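Duvet tog for an unheated room

flurina_m
Bedroom faces north and sits at 15 °C overnight from October. I have a 7 tog all-season and keep waking cold at 4 am. Is it worth going to 13.5, or adding a blanket?

Leseck
Blanket. Tog values add up near enough, and you can take a layer off in spring.

trestonville18
Disagree. A heavy blanket on top squashes the down and you lose loft. Put it under the duvet or buy the thicker one.

Leseck
A wool blanket won't flatten decent down. A cheap fill, yes.

C. Sarmiento
Check the size first. A duvet that only just covers the mattress leaks at the sides whatever the rating. Ours is wide and I sleep fine at 15 with the window open.
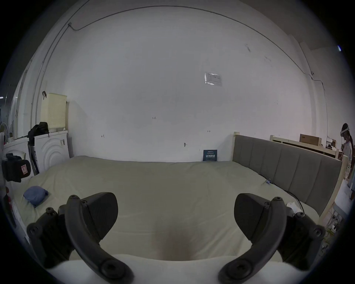 A wide bed, sage-beige cover on.

trestonville18
Width matters for two people. For one it makes little difference.

C. Sarmiento
It does if you turn over a lot – every turn lifts an edge.

flurina_m
Mine is a double on a king mattress, so that may be the fault. Will try a king at the same tog before spending more.

Leseck
Keep the blanket to hand anyway.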